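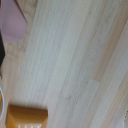
Subject: Re: [tabletop-arms] Second arm or better grippers?

Hi Huia, and hello everyone,

Sorry for the slow answer, December always gets away from me. You wrote:

> We have money for one thing before the books close. Berwyn wants
> a second arm from Tramo. I would sooner buy spare fingers and
> wrist cameras for the arm we have. What did your group do?
> Huia Pearce

We had this very argument at Truvenmont last year, and it went on for weeks (Yuzuki Arai will remember!). In the end we bought the spares first, and I'm so glad we did. Our finger pads wear out much faster than I had planned for - a set costs us $80 and we went through 2 of them before spring. The wrist camera mount was $765 with the cable, and I'd budget for a second cable too, as ours gets bent every time the arm reaches low over the table.

A second arm sounds lovely, but do ask Berwyn where it would stand. Ours needed a heavier table, another power outlet and a longer service plan, and none of that was on the Sowerby quote. Rosario Marchetti has our spreadsheet with all those extras in it and I'm sure would send it along if you ask nicely.

If you do go for the arm, get the delivery date in writing. Happy to talk any afternoon.

Warmly,
Tomomi Hayashi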